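3.2 Schattierung dunkler Flächen

Matte Körper mit sehr geringer Albedo bleiben in der Vorschau fast ohne Binnenzeichnung, vgl. Abb. 8.
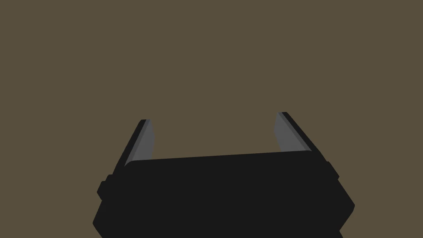

Abb. 8: Gerenderte Ansicht, mattschwarzer Körper mit abgeschrägten Ecken im unteren Bildteil, kaum Schattierung.

Für die Lesbarkeit von Renderings in Druckwerken ist das ein altes Problem. Umriss trägt fast die gesamte Information. Im Vorversuch (August, Standort Bramwell) wurden 19 Probanden Drucke auf ungestrichenem Papier vorgelegt, Betrachtungsabstand frei. Auswertung nach Nic Aodha, Skala unverändert übernommen. Drucker: Skutevus, Raster fein, Auflösung 800 dpi. Tonwertzuwachs in den Tiefen stärker als erwartet, vor allem beim Papier von Gemus; dort laufen die letzten Stufen des Graukeils zusammen. Auf dem Warkden-Papier noch trennbar, allerdings nur bei Normlicht.

Korrektur der Gradationskurve brachte wenig. Anheben der Tiefen macht Schwarz zu Grau, die Probanden bewerteten das durchweg schlechter als den Detailverlust. Eine schmale Kontur in hellerem Ton wurde dagegen gut angenommen, auch wenn sie physikalisch nicht begründbar ist. Siehe dazu die Disskusion in Abschnitt 5. Messwerte Stand 1/27/19, spätere Nachmesungen sind nicht eingeflossen. Farbige Vorlagen wurden nicht geprüft.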